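Separar cubos por cor com crianças pequenas: que pratos usar e como guardar tudo depois?

Comunidade Bisum > Brincar e aprender em casa > Primeira infância

Perguntado por Leen Sabbagh
Quarta-feira, 3 de maio de 2023

Olá a todos! Comecei em abril a fazer brincadeiras de separar cores com o meu filho, que tem dois anos e meio, e estou encantada. Ele adora pegar em cada cubo, dizer a cor em voz alta (às vezes a certa, às vezes não!) e pousá-lo no sítio. Temos um saco de 100 cubos de madeira que era da prima mais velha, com umas seis cores, e até agora usei tigelas da cozinha, todas brancas e bastante fundas.

O problema é que as tigelas não ajudam nada. São iguais umas às outras, ele esquece-se de qual é a do azul e qual é a do vermelho, e como são fundas mete lá o braço todo e vira-as. Já experimentei colar papelinhos coloridos por fora, mas duraram um lanche.

Gostava de saber o que usam aí em casa. Pratos rasos? Caixas? Vale a pena ter o recipiente da mesma cor dos cubos ou isso torna tudo demasiado fácil? E quantos cubos põem de cada vez? Ah, e a arrumação: no fim fica tudo misturado no saco outra vez e no dia seguinte passo dez minutos à procura dos azuis.

Obrigada desde já!

3 respostas

Chun-yin Yau
Membro desde a abertura do fórum

Que bom ler isto, Leen! Essa idade é uma delícia para este tipo de brincadeira. Faço-a com a minha filha e com os dois sobrinhos e já passei por tigelas, formas de queques, tampas de caixas e até uma caixa de ovos (não recomendo, os cubos encravam). O que ficou foram pratos rasos com o rebordo colorido. O rebordo diz a cor e o fundo claro deixa ver bem as peças – faz uma diferença enorme.

Começo sempre com duas cores muito diferentes e mesmo muito poucos cubos. O vermelho e o azul funcionam às mil maravilhas, e os pratos ficam encostados um ao outro para a criança não ter de se esticar:

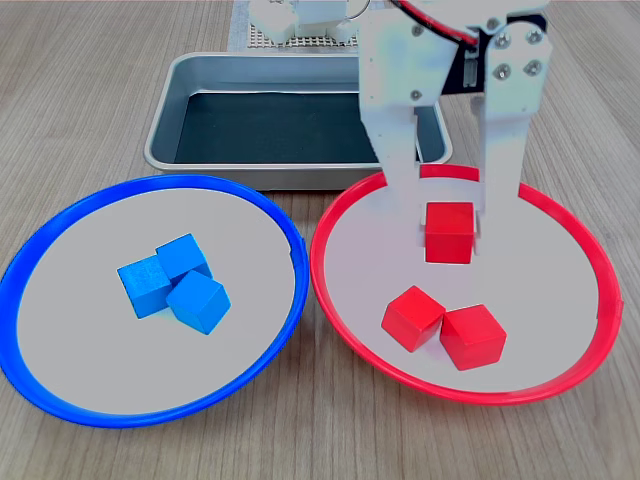 Como eu faço, passo a passo

Ponha os dois pratos na mesa, do lado da criança, e sente-se em frente ou ao lado dela.

Coloque o primeiro cubo de cada cor no prato certo, dizendo a cor devagar. Depois passe-lhe os outros para a mão, um de cada vez e sem ordem.

Se ela puser um azul no prato vermelho, deixe estar! A minha filha olhava, olhava, e passado um bocado ia lá buscá-lo sozinha. Que festa que fazíamos.

Não precisa de ter o mesmo número de cubos nas duas cores. Com quantidades diferentes aparece logo a conversa do "onde há mais?", e isso já é meia lição de matemática.

Quanto a ser demasiado fácil: no princípio é para ser fácil. Daqui a uns meses troca os pratos coloridos por pratos lisos, ou troca-os de lugar a meio da brincadeira, e vai ver que ele se ri à gargalhada.

Para a arrumação, saquinhos de pano, um por cor. A criança despeja o prato dentro do saco e acabou. Os meus são da Volora, mas umas meias desirmanadas servem igualmente bem.

12 pessoas acharam esta resposta útil

Hadi Qudah

pratos de plastico de festa e pronto, no bazar ha de todas as cores. o meu usa-os tambem para a fruta

Ruba Matar
Educadora de infância

Assino por baixo quase tudo o que a Chun-yin escreveu, e acrescento a peça que mudou as nossas manhãs na sala: um tabuleiro! Pode ser de forno, de servir, o que houver. Nós temos um retangular de inox que fica atrás dos pratos, ao centro, e que é o ponto de partida e de chegada dos cubos. A criança percebe num instante que o que está no tabuleiro ainda não tem casa e que o prato é a casa.

Com os pratos à frente e o tabuleiro atrás, o caminho da mão é curto e sempre o mesmo: 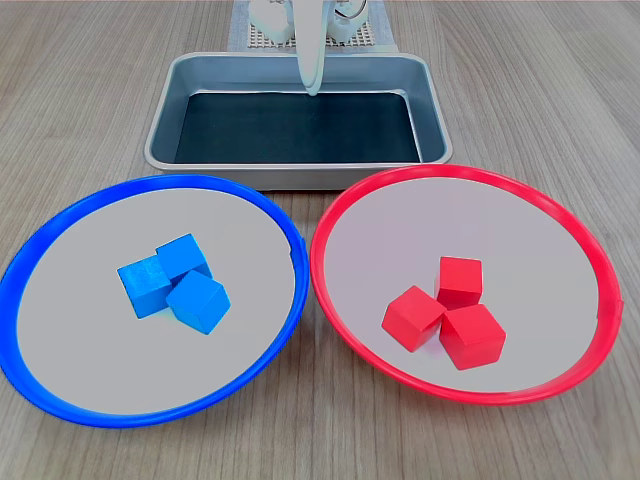
Página 1 de 2

(continuação da resposta de Ruba Matar)

Outra coisa boa do tabuleiro é o barulho. Um cubo de madeira a cair no metal faz um toc maravilhoso e eles querem repetir – às vezes a brincadeira vira só isso durante um bocado, e está muito bem.

Só discordo num pormenor: eu não troco os pratos de lugar a meio, pelo menos antes dos três anos. Na minha sala houve quem chorasse.

E com um saco tão grande, Leen, guarde a maior parte no armário. Uma mão-cheia chega. Quando ele já despachar as duas cores sem pensar, junte o amarelo e mais um prato.

Comentários a esta resposta

Leen Sabbagh: Adorei a ideia do tabuleiro!! Fui agora mesmo buscar o dos biscoitos. Ruba, os rebordos coloridos compram-se à parte ou já vêm com o prato?

Ruba Matar: Há das duas maneiras. Se fizer em casa, fita colorida à volta da borda aguenta bastante bem, desde que o prato esteja limpo e seco quando a cola.

Chun-yin Yau: Ai, o toc no metal! Vou experimentar hoje com os sobrinhos. Os vizinhos de baixo que me perdoem.

Ver também: Cubos de madeira com tinta lascada, ainda se aproveitam? | Jogos de cores para dias de chuva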